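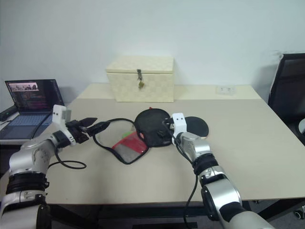 Fereshteh reckons a box with a padlock on it is only ever a box you'll one day be opening with a screwdriver. She put this to me on the phone, at length, and I had to concede she has form. Her own went that way in Hostthorpe, and the lid has never sat straight since.

Mine is cream, with a pattern meant to pass for weaving, and a small brass-coloured padlock I am unreasonably fond of. It cost more than the box deserved. I bought it when I moved to Bomness and had decided to become a person who keeps things in places. The key lives in a mug. I have four mugs, so the odds are decent.

The trouble is what goes in it. This week I've been sorting the soft stuff — pouches, mesh bits, black round things that were plainly bought to hold other things and now hold nothing in particular. I own more bags for putting things in than I own things. Normand thinks I should throw the lot out and see what I miss by April. Normand also once threw out his own passport, so I take him in small doses.

The flat clear plastic case is a different matter. It's so nearly invisible against the pale end of the table that I've lost it twice already, both times while looking straight at it. It ought to go in the box, where I could at least be certain of not seeing it.

So far the table is winning. I've put the kettle on and started checking mugs.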